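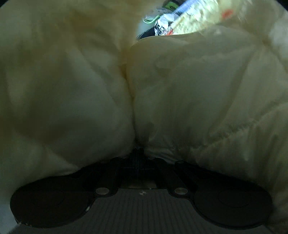 *Hand-held gripper up against the padded cream stuff, pads open.*

Subject: Re: Re: spares and the Ukon quote

Prapai Wattanapong wrote:

> Before I sign anything, can somebody tell me why the padded work needs its own line in the budget? We have four hand-held grippers already. Tritska want £316 for a set of finger pads, and Jacquet have quoted £2329 for a complete new unit. I could buy a decent sofa for that.

Prapai,

You could, and we would probably try to pick it up.

The four we have were budgeted for boxes and tins, back when Wultorton was going to be all boxes and tins. Soft goods came in afterwards and brought no money with them. Look at the picture: wide flat pads, and fabric bulging over the top of both. I want to try a narrower shape before we commit to anything with a comma in the price.

So my proposal:

- one set of pads from Tritska now, at £316
- Jacquet's unit held over until September, when the new budget opens
- Ukon asked to quote again, this time with delivery on the same page as the price

Please also put in for 20 spare bolts. I know they cost next to nothing. So did the last lot, and we spent a morning hunting under benches for one.

If the pads are no better I'll say so on this list, and you may quote me at the next budget meeting. Can you let me know by 4 whether the £316 can come out of consumables?

Sze-wing Liu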